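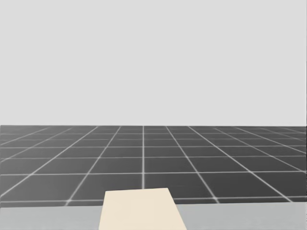

Pre-Run Inspection Checklist, Simulated Bench
Hiltell Robotics Club, Tiltgate Entry

Fill in before anyone presses Run on a scored attempt. Mark each line OK, FIX or N/A. Comments are welcome and will be read by the next person at the keyboard, so keep them clean. "It was like that when I got here" is not a comment.

Yes, it is a safety checklist for a robot that can't hurt anyone. The one in the shop can, and it runs the same code. The habits you pick up here are the ones you'll have over there.

Inspector: Oisín Moynihan
Build: 719
Machine: Zanetti (the desktop by the window, not the laptop with the sticker)

Section A. World and floor

A1. World file loads with no red text in the console. OK
Comment: Yellow text is allowed. There is always yellow text. If the yellow text mentions the gripper, read it.

A2. Floor grid is visible out to the horizon and sits level. OK
Comment: If the grid shimmers when you move the view, you have two floors on top of each other. Delete one. Either one will do.

A3. Gravity is on and points down. OK
Comment: Added after the spring demo, when it was on and pointed sideways. The parents enjoyed it.

A4. Physics step matches the number on the whiteboard. FIX
Comment: Whiteboard says 400 per second. Config said something else, and whoever changed it did not write it down. Set back to 400. If you need a different value for a test, copy the config and put your name in the file name.

A5. Random seed is written in the run log before the run. OK
Comment: Before. A seed you picked afterward from the run you liked best is called cheating, and Tiltgate has a rule for it.

Section B. Bench and cameras

B1. Forward view shows the bench edge along the bottom and clear floor beyond it. OK
Comment: If you see the inside of the robot's own body, the camera has slid back to its default spot. Reload the camera file. Do not drag it by hand and call it close enough.

B2. Cream block is centered left to right in the forward view. OK
Comment: I line it up with the grid line that runs up the middle. Takes two seconds and saves the argument later.

B3. Wrist view comes up in its own window and is not a copy of the forward view. OK
Comment: We once trained over a whole weekend on two copies of the same picture. The results were very consistent.

B4. View windows are named. FIX
Comment: "view", "view2" and "view2_new" are not names. Renamed to forward and wrist. Please leave them that way until November at least.

Section C. Gripper

C1. Finger links are mirrored left and right. OK
Comment: Check from the wrist view at the open position. A link that is off by a little looks fine from every other angle.

C2. White pin caps sit on their joints. OK
Comment: They are decoration as far as the physics goes, but a cap floating off to one side means the model and the joint disagree about where the joint is, and the joint is the one that wins.

C3. Fingertip plates stand upright when open. OK
Comment: None.

C4. Gripper opens and closes fully 6 times with no load and no jitter. OK
Comment: A small buzz at the fully closed end is known. If it buzzes at the open end, stop and tell me.

C5. Grip force limit is set. OK
Comment: 32 is the limit for cartons. The file Stallau sent us has no limit at all, so if you pull a fresh copy you have to put ours back in. Last term's copy without it fired the carton into the distance. For all I know it is still going.

C6. Emergency stop key works with the gripper moving. OK
Comment: Press it for real. Looking at the key does not test the key.

Section D. Cardboard corner and carton

D1. Both walls are fixed to the world. OK
Comment: An unfixed wall falls over very slowly and usually waits for a scored run.

D2. Walls meet at the corner with no gap. OK
Comment: You want one clean vertical seam. A gap you can barely see is wide enough for a fingertip to get stuck in, and getting it out again is not in our code.

D3. Carton is at the back wall, with the big printed face toward the gripper. OK
Comment: The printing is tiny columns all over, like the back of any cereal box. The object finder likes it. It did not like the plain gray test box, and I can't blame it.

D4. Carton is not sunk into the floor. OK
Comment: Look for the shadow under it. A carton that starts inside the floor will leave the floor, quickly, at step one.

D5. Carton is allowed to sit slightly crooked. OK
Comment: Somebody keeps straightening it. Stop straightening it. The judges at Tiltgate will not square up our groceries for us.

D6. Start position has the gripper in front of the carton, fingertips open, nothing touching the walls. OK
Comment: Left fingertip can overlap the corner of the carton in the wrist view. That is just the angle. Check the contact readout if you're worried, and if the readout is not zero, be worried.

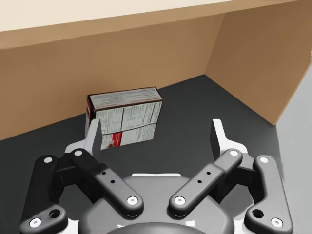
Last changed: October 9, 2023

Section E. Logging and shutdown

E1. Log folder has over a gigabyte free. FIX
Comment: It had nowhere near that. Most of it was a screen recording of the login page, which ran all night. Deleted.

E2. Run log is open and the run number is next in order. OK
Comment: Do not skip numbers for luck.

E3. One driver, one watcher. N/A
Comment: I was alone for this inspection, so no scored runs were made. Watcher does not mean person eating nearby.

E4. Sim is closed with the Quit button. OK
Comment: Pulling the plug on Zanetti is a kind of shutdown, but it costs us the last page of the log every time.

Open items
A4: find out who changed the step value. Confess in the chat and there will be no consequences beyond mild teasing.
B4: update the replay script, which still looks for "view2_new".
E1: move old logs to the shared drive.

Cleared for scored runs once the B4 script fix is in. Signed, Oisín Moynihan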